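Budgéter une cellule robotisée de démontage (sans vendre les meubles)
Mis à jour le 2 juin

Rechercher sur le site Rechercher

Le devis du robot est le document le plus rassurant du dossier. Il tient sur une page, il a un logo, et il représente en général la moitié de ce que vous allez dépenser. Le reste se cache dans des lignes que le fournisseur appelle « environnement » avec la pudeur d'un notaire.

Le guide qui suit vaut pour un petit atelier qui veut confier à des bras l'intervention sur des unités centrales : retirer ou remettre une barrette, un disque, un processeur. C'est le cas que nous avons chiffré pour l'atelier d'Irkent, et nos erreurs y sont comprises dans le prix.

Étape 1 – Écrire les gestes avant d'écrire le chèque

Prenez une machine de votre parc, ouvrez-la, couchez-la sur la table et notez chaque geste sur une ligne. « Changer la mémoire » n'est pas un geste. Écarter un loquet en est un, pousser la barrette bien droite en est un autre. À côté de chaque ligne, indiquez s'il faut une main ou deux.
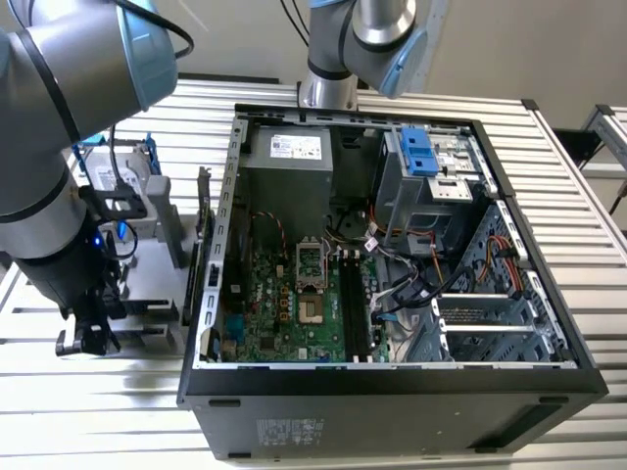

Cette colonne « une main ou deux » décide du budget à elle seule. Si la moitié de vos lignes en demandent deux, comptez 2 bras tout de suite. Ajouter le second plus tard oblige à refaire l'implantation, l'analyse de risques et, chez nous, le perçage de la table, que l'on venait de terminer.

Étape 2 – La table, le bâti, la visserie

Prévoyez un plateau en profilés d'aluminium rainurés. Le panneau de bois posé sur tréteaux coûte moins cher jusqu'au jour où il bouge, et il bouge. Demandez un prix pour la table nue, puis un autre pour la table avec les pieds, les équerres et les écrous. L'écart est instructif. Marciniak, notre fournisseur de mécanique, nous a envoyé les deux sans commentaire.

Étape 3 – Les pinces et leurs doigts

La pince de catalogue saisit très bien les objets de catalogue. Dans un boîtier, elle rencontre des faisceaux de câbles, une alimentation encombrante et des connecteurs placés par quelqu'un qui ne vous aimait pas. Mesurez le passage disponible autour de chaque pièce visée, doigts ouverts, et reportez la cote dans votre demande de prix.
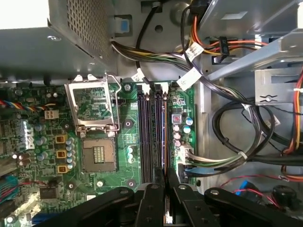 Réservez une ligne pour des doigts sur mesure, et doublez-la. Le premier jeu sert à comprendre ce qu'il fallait commander. Wandico facture l'étude à part, ce qui pique un peu, mais la modification du deuxième jeu était comprise – lisez bien ce point chez les autres.

Étape 4 – Les supports de pièces

Voici la ligne que tout le monde oublie. Un bras doit trouver ses pièces au même endroit à chaque fois, donc il faut des logements : un pour le disque, un pour le processeur, des fentes pour ce qui se range debout. L'impression 3D convient pour les essais. Pour la suite, faites chiffrer de l'usiné et comparez avec le temps que vous passez à réimprimer.
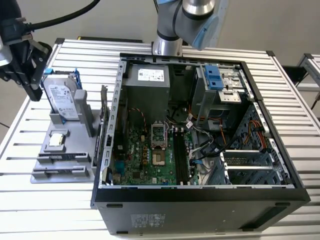 Pensez aussi aux variantes. Deux modèles d'ordinateurs, c'est souvent deux jeux de supports, et deux séries de positions à apprendre.

Étape 5 – Les heures

Comptez 12 jours de mise au point pour une première cellule, et payez-les pour de vrai dans le tableau. Les heures internes notées à zéro finissent par être les plus chères du projet. Ajoutez les machines d'essai : il vous faut des unités centrales que l'on a le droit d'abîmer.

Étape 6 – Le calendrier

Si l'exercice se clôt en décembre, la commande doit partir bien avant novembre. À Ilbridge, le site voisin, elle est partie en novembre. Ils ont reçu les bras, puis les câbles, puis la facture, et la table au printemps.

Avant de signer, relisez la liste de l'étape 1 avec le devis à côté. Chaque geste doit correspondre à quelque chose que vous achetez. Pour ceux qui restent sans rien en face, prévoyez un tournevis et un salaire.

47 partages – 9 commentaires

Contact | Mentions légales | Tous droits réservés | Haut de page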